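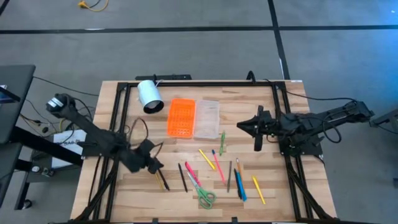
Two-arm table with the pencil box open and the pens still out.

Cable snag (tabletop robot arms)

Posted Thu 30 September by the Latari bench wiki editor
Filed under: Robots > Faults & Safety > Cables
14 comments | 3 shares

A cable snag is what you get when a loose loop of cable on a robot arm catches on something and the arm keeps going anyway. I've written most of the fault pages on this wiki and this is the one I get the most mail about, so I've finally given it a proper entry. Some people call it a "hook-up" or a "lasso" (I like lasso, but the Edville folks hate it).

Cause

An arm needs slack in its cable or it can't bend. Too little slack and you pull a connector. Too much and the spare cable makes a loop that stands off the arm, like the one arching over the left forearm in the photo. Tidying jobs are the worst for this, because the arm is forever dipping down among pens and scissors and then swinging back toward the box. Scissor handles are my personal enemy. A finger loop and a cable loop will find each other sooner or later!

The Stisow fault

The case everybody asks about is from February, on our Stisow setup. We were on run 143 of a planned 300, all pencil box packing. The left arm's loop dropped over its own gripper on the way down, and when the wrist turned, the cable went tight. The controller read the extra load as a heavy object and pushed harder (that was our setting, and a dumb one). The plug tore out of the wrist, the gripper lost power, and the arm stopped 3 seconds later on a position error. No one was hurt. A replacement harness set us back 900 dollars, which still stings.

Safety

Please don't reach in to free a snagged cable with the power on. A tight cable is holding the arm back, and once you unhook it the arm can jump. Hit the stop, support the forearm with one hand, then cut power and work the loop off. On a two-arm table stop both arms, even if the other one looks parked. I skipped that once and got a good knock on the elbow.

Prevention

We now use the Sundqvist wrap, named after the shop that showed it to us: clip the cable at each joint, then move the arm by hand through its full reach before the first run. We also lowered the load limit, and a snag now trips the stop early. It does trip on sticky box lids too, and I haven't found a setting that fixes that.

See also: Connector pull-out, Load limits, False stops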